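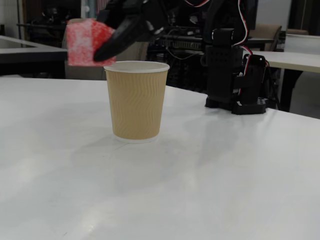 **What is the difference between a single-wall and a ripple-wall paper cup?**

A single-wall cup is one layer of coated paperboard. A ripple-wall cup has a second, corrugated layer glued around it, which traps air and slows the transfer of heat to the hand. Ripple-wall cups do not normally need a sleeve.

**Which sizes does Malbridge stock?**

Hot cups are stocked in 8 oz, 12 oz and 16 oz. The 4 oz espresso size is made to order. Lids for the 12 oz and 16 oz cups are the same part. The 8 oz cup takes a smaller lid, and the two are not interchangeable.

**What is the lining made of?**

Two linings are available:

- **PE (polyethylene).** Standard on all stock cups.
- **Aqueous coating.** Sold under the Parri name. Carries a surcharge and is limited to 12 oz.

Both are rated for coffee, tea and soup. Neither is rated for frying oil or for reheating in a conventional oven.

**Can the cups go in a microwave?**

No. The side seam can scorch before the liquid is hot, and the glue in the outer wall is not tested for microwave use.

**Are they recyclable?**

That depends on the local program. PE-lined cups need a mill that can separate film from fiber, and many curbside programs do not send material to one. Parri cups are easier to pulp, but a program may still refuse them. Check the accepted materials list for your area before printing any disposal message on a cup.

**What is the minimum order for custom printing?**

3000 cups per size and per design. Splitting one run across two sizes counts as two orders.

**How should artwork be supplied?**

As a vector PDF on our curved template. Keep text at least 9 mm from the rim and from the side seam. On ripple-wall cups, avoid fine lines and small type, as ink coverage drops in the valleys. Solid areas print best when they run the full height of the wall.

Proofs are handled by Paweena Chuensuk. Production does not start until the proof is signed.

**How should cups be stored?**

In the original sleeves, inside a closed carton, off the floor. High humidity softens the rim and causes lids to fit poorly. Do not stack cartons more than five high.

**Why do my lids leak at the seam?**

The rolled rim is slightly thicker where the side seam passes under it. Place the drinking hole away from the seam and press the lid down all the way around. If leaks continue, send the lot number from the carton label to Decha Phuthong, with two unused cups and two lids from the same cartons.

**Do you ship partial cartons?**

Samples only. All other orders ship in full cartons.

Last revised Tuesday, August 29, 2023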